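Home Journals Issues Authors Search

4.2 Goalkeeper distribution and match state

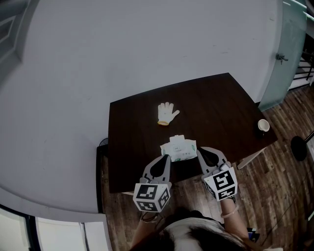

Figure 3. A white glove, a packet of wet wipes and a small cup on a dark brown wooden table.

The second question of this study is whether the goalkeeper changes the way of restarting play when the team is behind. We coded 3329 goal kicks and throws from 202 matches of the Skarnance regional league, using the event scheme of Jultus with one change: a pass that bounced before the first touch was counted as long. Matches that were stopped before full time were left out.

Teams that were losing at half time played short more often than teams that were winning. This was not what we expected. The difference was clear in home matches and weak in away matches, and it became smaller after October, when many pitches in the league are heavy. In the last part of the match the pattern turned around — goalkeepers of losing teams then kicked long, also when a defender was free near the box.

Of the throws, 317 started a counterattack within the same possession, and 19 of these ended with a goal. These goals came mostly from two clubs, Wanico and Ranjbar, which both use fast wide players. We therefore repeated the analysis without them. The direction of the result stayed the same, but the effect for throws was no longer significant. Goal kicks were not affected by this step.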